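Flinis Parallel Gripper Kit, four months on a home-built arm

September 27, 2025

I put off buying this one for ages, since my printed claws were sort of fine and the kit isn't cheap. Then one of them snapped in July and I caved.

The Flinis comes as a flat box of parts: two fingers, a base, a servo, a bag of screws and four 608 bearings for the linkage (standard skate bearings, so spares are easy). The instructions claim an hour. I took an evening, mostly because step 3 shows the linkage from the back and I built it mirrored. My arm is the old Plurlow with a hand-drilled adapter plate, and everything lined up after a bit of filing.

The fingers are what you're paying for, and I love them. They're wide, with a slot down each one and a diamond texture on the gripping faces, and mine have held onto jar lids, dish sponges and one very slippery bar of soap. The little printed marks on the faces are handy too — my script uses them to work out how far open the thing is.

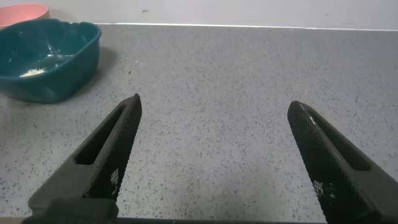
Fingers wide open over the counter, with the teal bowl up in the corner.

Gripes? The servo whines when it holds a load, loud enough that my dog leaves the room. The cable is too short for anything but a desktop arm. And the texture collects crumbs like crazy, so I go over it with an old toothbrush every few days.

I tried a friend's Prudau before this and it closes faster, but it's pinchy and it kept launching grapes across the kitchen. The Flinis is slower and so much gentler!

At 80 bucks I'd buy it again, though I'd order the longer cable in the same cart. 4 stars out of 5.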